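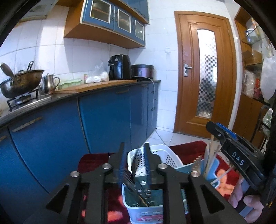

Gellov EP, progress report to the Jondard Fund
July 11, 2020

Quick one, sorry it's late. Full budget sheet comes with the August report.

Recording: basic tracks done for all 10 songs. Drums and bass are locked. Vocals finished on most, still redoing the chorus on "Flenddale" becuase the key was too low for Sugeng. Strings not started. The quartet wants to record from home and send files, fine by us.

Running order not settled. Label wants the single first, band wants it near the end. 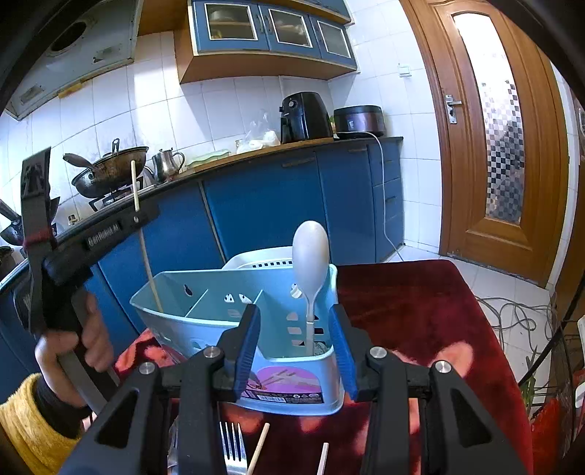 2 min read

Money: $3,000 left from the second payment. Most of that goes to mixing at Ospina. They held our rate from last year, but we have to book both weeks together. Deposit paid, reciept attached.

Shows: the two release dates are off, both venues closed till further notice. Asking if we can move the travel line over to a live stream and a lyric video. Need a yes or no before we sign with the video people.

Press: one radio session aired, one interview pushed back. Bio rewritten, shorter now. New photos still to do.

Problems: the session drive failed on the first day of vocals. Backup was fine, lost an afternoon. Bought a second drive out of supplies.

Next: finish vocals, strings, rough mixes to you, artwork proof. Vinyl quote to follow, plant is slow to answer.

Sugeng Rahman
for Gellov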